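Plarnbridge Motor Club – news from the paddock

Well, what a strange spring. By now I'd normally be telling you how cold it was on the bank at Stotard and who fell in the ditch at the hairpin, and all I've got is a calendar with lines through it. The opening two rounds are off, the third is very doubtful, and the circuit is hoping to squeeze a double-header into October if it's allowed to. I'll believe it when I'm queuing for a bacon roll.

So I've been going through last year's timing sheets instead (all of them, I'm afraid), and I'd forgotten how good the final round was. Kieran Ó Súilleabháin started ninth after that awful qualifying session, when he went out on slicks just as the drizzle arrived, and he was up to third by the end of lap 8. I still don't know how he got round the outside at Mill Corner. I've tried it on the simulator dozens of times and I end up in the tyres every time!

He'd gone soft on the rear springs for that race, which everyone in the next garage thought was daft, and for the first couple of laps it did look a bit of a handful. Once the fuel load came down, though, the Zulteck was the quickest thing out there through the slow stuff. He lost the lead battle by less than a car's length – I was hoarse for two days.
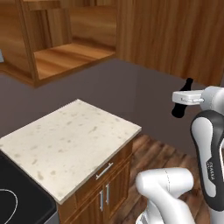
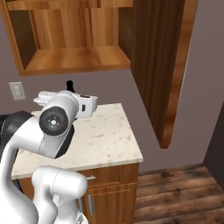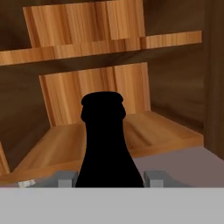
Car news and the online league

Kieran tells me the engine is back from Ó Gríofa with new bearings and a fresh head gasket, and it's sitting on its stand until he can get the gearbox sorted. It had done 3,398 miles since the last rebuild, so it didn't owe him anything. The final bill was a shade under £1,000, and he says he's had worse from the dentist.

Meanwhile the online league starts next week. We've got room for up to 9 more drivers, and you don't need a fancy wheel or a proper seat to join in. Races are 20 minutes with a short qualifying run first, damage is switched on, and yes, I will be handing out penalties for cutting the chicane. Last season's club numbers carry over, so please don't nick somebody else's.

If you'd like a place, reply to this email with your club number and the name you race under. Entries for the first round close on Apr 19, 2020, and the grid will go out to everyone that evening.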